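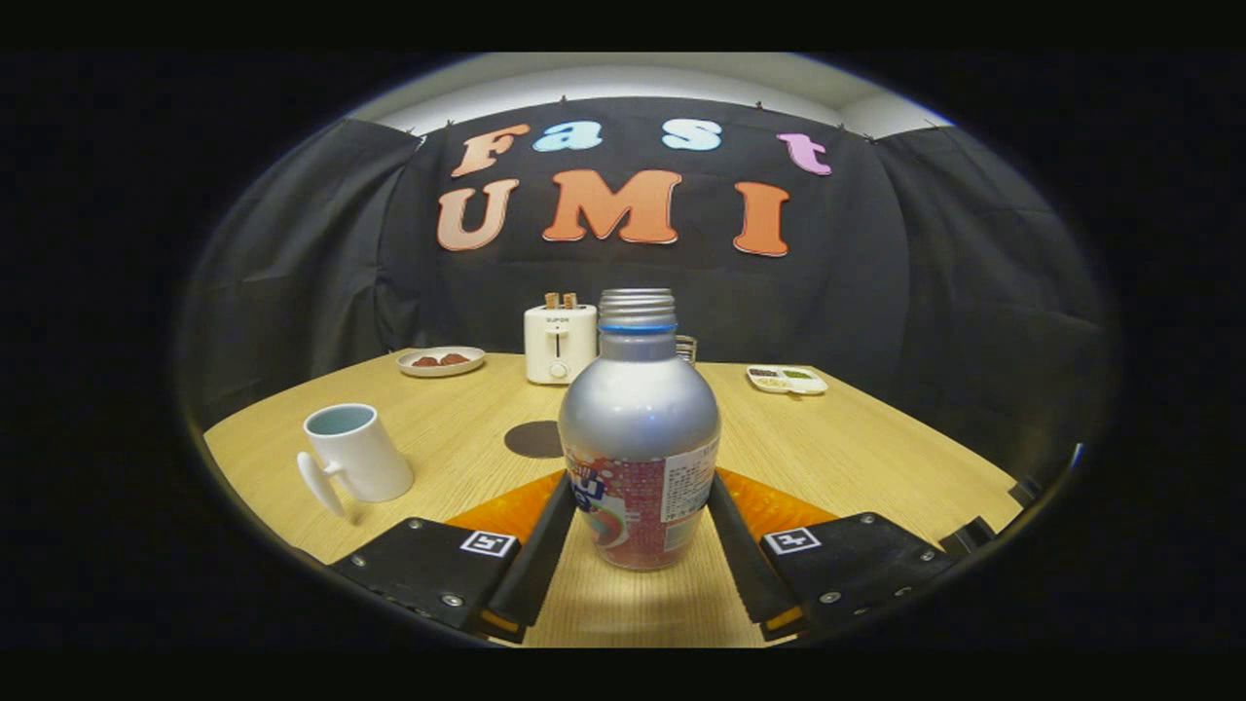
Qui sommes-nous

Trustinus est un laboratoire d'essais spécialisé dans les matériaux d'emballage au contact des denrées. Le siège et les salles d'essais mécaniques se trouvent à Grustitz ; le site d'Ullthorpe regroupe la chimie analytique et l'archivage des échantillons témoins.

Activités

Nos prestations couvrent la migration globale et spécifique, l'étanchéité des bouchages, l'adhérence des étiquettes et des vernis, ainsi que la tenue à la compression verticale. Les essais sont conduits selon les normes en vigueur ou selon un protocole rédigé avec le donneur d'ordre. Chaque rapport mentionne la méthode, les conditions de conditionnement, l'incertitude de mesure et les écarts éventuels.

Moyens

Le parc comprend 150 instruments étalonnés, dont six enceintes climatiques. La capacité des bancs de compression va jusqu'à 1 000 N. Les séries de contrôle courantes portent sur des lots de 100 unités ; les séries réduites sont acceptées en phase de développement.

Gestion des données

Les résultats sont saisis dans Etim, notre système interne de traçabilité. Le client y consulte l'avancement de son dossier, les certificats d'étalonnage et les versions antérieures des rapports. Les données brutes sont conservées sur un serveur distinct.

Organisation

Le responsable technique de chaque unité valide les rapports avant émission. Le programme d'étalonnage est révisé en janvier. Les réclamations sont enregistrées et instruites par une personne n'ayant pas participé à l'essai concerné.

Réception des échantillons

Quai B, site de Grustitz. Joindre le bordereau de dépôt rempli, un exemplaire par référence.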